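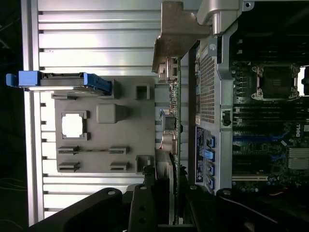 Sterneck fingers over an open server, drive carrier at left.

Sterneck two-finger gripper kit, reviewed after 500 cycles
By Tiburcio Nava
Filed under: Grippers, Shared workshop builds

The kit is a parallel gripper sold unassembled: one actuator, a machined base, two linear carriages, a control board, a bag of fasteners and a finger set. I bought it in March for the teardown cell at Okoth, the shared workshop where I keep my bench. The cell has one job, to take removable parts out of retired servers and put them in bins. I paid full price and have no arrangement with the seller.

Assembly

Assembly took one evening. The instructions are a folded sheet with exploded drawings and no torque values. The drawings are correct except for step 5, where the left carriage is shown rotated. If you follow it as drawn the finger mount faces inward and the stroke is halved. Flip the carriage before you press in the guide pin, as the pin does not come out cleanly afterward.

The bolt circle on the base did not match my arm. I cut an adapter on the workshop mill. Sterneck lists an adapter plate, but it was out of stock when I ordered and still is.

Fingers

The finger mounts are the best part of the product. You can run two different fingers without changing anything upstream. I use a broad curved plate on the left and a narrow finger with a row of holes on the right. The broad one gives a stable reference face. The narrow one fits between things. The holes take pads or hooks at several heights, and moving a pad takes under a minute with a hex key.

The drawback is visibility. My camera sits at the wrist, and the fingers come up into the lower part of the view. The broad plate blocks more than I would like. On a server with the board exposed, I lose the near edge of the motherboard in some poses and have to back off to check position. A thinner plate would help. I have one drawn but not cut.

Grip and repeatability

The test was a single pick: close on a drive carrier, lift, move, release, return. I ran 500 cycles over several evenings. The gripper missed 51 of them. I logged each miss and sorted them by cause. Most came early and traced to the bare finger faces sliding on smooth plastic. After I bonded thin silicone pads to both faces, the run had 4 misses left in it, and all of those were calibration drift in the arm.

Fit the pads first. They should be in the box.

Carriers suit this gripper. The body is flat and stiff, and the colored handle and latch make an easy target for the vision script. Large molded plates are harder. They flex, the openings and raised features leave few good places to close on, and the gripper has no force reading fine enough to tell flex from contact. I pick those by hand.

I have not let it near memory modules or anything around a CPU socket. The force setting has coarse steps, and the lowest step is still firm. For bare boards I would want a different tool.

Control board and software

The board takes serial commands over USB. The command set is short and documented on one page. Open, close, move to width, set force, read width. Reported width was consistent from one power-up to the next once I homed it at every start. It does not home itself. If you skip homing it will report a number anyway, without an error.

The connector on the board is unkeyed. I marked mine with paint.

There is a desktop program. I used it once to update the firmware and have not opened it since.

Compared with the Jusau

Before this I ran a Jusau gripper on the same arm. The Jusau closes faster and comes assembled. Its fingers are fixed, though, and when one bent I had to replace the whole front section. It was also wider at the knuckles, a problem inside a chassis. The Evmont unit another member uses is narrower than both, but it has too short a stroke for carriers. For mixed work in a tight enclosure I prefer the Sterneck.

Good
Interchangeable fingers, can be mismatched
Plain serial commands
Solid carriages, no play that I can feel so far

Bad
Error in the assembly drawing
No pads supplied
Coarse force steps
Adapter plate unavailable

Rating: 4 out of 5

Update: the seller answered my note on the carriage drawing and sent a corrected sheet as a PDF. It matches what I did. Pads are still sold separately.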